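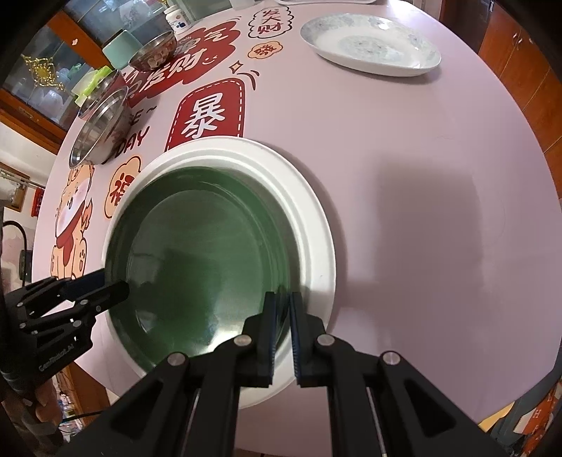 White plate, green centre, on the round table.

October, glaze room, started writing 7.40 pm

Pinholes again. Same green, same bucket, same sulky little craters in the bottom of anything flatter than a mug. Mugs are fine. Mugs are always fine, and I'm starting to resent them.

Where we were at the end of the last entry: I had blamed the bisque, and wrote so in capitals. Withdrawn. The slow bisque went through with the extra hold and the pinholes came out exactly as before, only later and with a bigger power bill.

Tonight's load was cone 6 in the Hostano, nine test bowls on the middle shelf, all thrown from the Skasham stoneware out of one bag. Dipped on a count of four, feet wiped, left overnight. Three variables, which I know is two too many, but the kiln is booked by the Kincaid crowd for the rest of the month and I'd like an answer before summer.

Bowls 1 to 3: bucket as it stands. Pinholes in all three, worst in number 2, which looks as though it's been got at by weevils.

Bowls 4 to 6: same glaze, thinned. Fewer pinholes, but the colour has gone to pond. Breaks brown at the rim, and someone will like it. I don't.

Bowls 7 to 9: bucket as it stands, bisque sponged with clean water and left to sit before dipping. Number 7 clean. Number 8 clean. Number 9 has one hole dead centre, the size of a pencil point, precisely where a person eating soup would find it.

So dust is in the frame, at least as an accomplice. The bisque shelf is directly under the extractor outlet that was "temporarily" rerouted before I joined. Have moved the shelf to the sink side. If you go looking for your pots and they're not there, that's why, and they're in the order you left them, or near enough.

On thickness. I finally weighed a sample properly: 458 grams of slop in the jug, which by the chart on the wall is heavier than we've been telling each other it is. The chart on the wall is in my handwriting. The recipe card says to mix to "pouring cream" and I would like to know whose cream. From now on we go by the jug, filled to the scratched line, on the good scales. Write the number on the tape on the bucket with your initials. The old tape says "good!!" and is no help to anyone.

Other suspects, not yet questioned:

The whiting. We changed to the Clira bag when the old one ran out, and my notes from that fortnight consist of a tea ring. Can't say whether the pinholes started before or after. There's a margarine tub of the old stuff behind the frits, enough for one small batch. Nobody use it, please, including to fix the plaster.

The cooling. The Hostano drops fast from the top because the controller thinks it's finished the moment it gets there, an attitude I recognise. A short drop and hold might give the surface time to heal over. Next firing I'll try it with the schedule written out on the door, so that whoever is last out doesn't helpfully cancel it.

The glaze itself, for being too stiff. Don't want to go there. Every time I adjust that recipe it loses a bit of the green, and we only use the thing for the green.

Side note on the white liner: perfectly behaved, as ever. Went over the rim of two bowls where I got careless with the tongs and the overlap has stayed crisp, white over green with a thin grey line between. Unplanned and the best-looking thing in the kiln. Have written down how I did it, in case I need to be careless again.

Also, housekeeping:

- Sieve, 80 mesh, has a tear near the edge. Using it on an angle is not a repair.
- Kiln wash on the bottom shelf is flaking. Scraped the worst, needs redoing before the next glaze load.
- Somebody's cone packs were still damp and one blew. Shards on bowl 5, which was no great loss.
- Low on wax. Very low on nice sponges, oddly well off for horrible ones.

Next: old whiting against Clira whiting, both to the same jug weight, all bisque sponged, drop and hold on the way down. Flat dishes only this time, no mugs.

Kiln reads 94 and I've cracked the lid one notch. Off home.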